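Sorting wrappers before bin day
Home > Kitchen & Cleaning

zimine_4 — April 20, 2026
Do you sort food wrappers or put everything in one bin? I have one large red bin on the tile floor and it all goes in together.

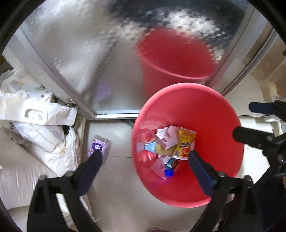 Red bin, wrappers and paper at the bottom.

pustberg
Pull the paper out. Our pickup takes it if it's clean. Foil goes in the trash.

tangkitchen
Disagree. Tissues are trash too, so you'd be saving one sheet. Not worth a second bin.

zimine_4
What about the small foil packets? This one is Angel brand, with silver crimped ends and a steamed bun on the front.
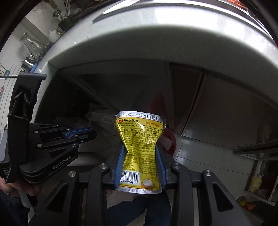

sumance
Trash, same as chip bags. I fold mine flat and the bag lasts 2 or 3 days longer.

pustberg
Fine on the foil — I still say keep a paper bag next to the bin.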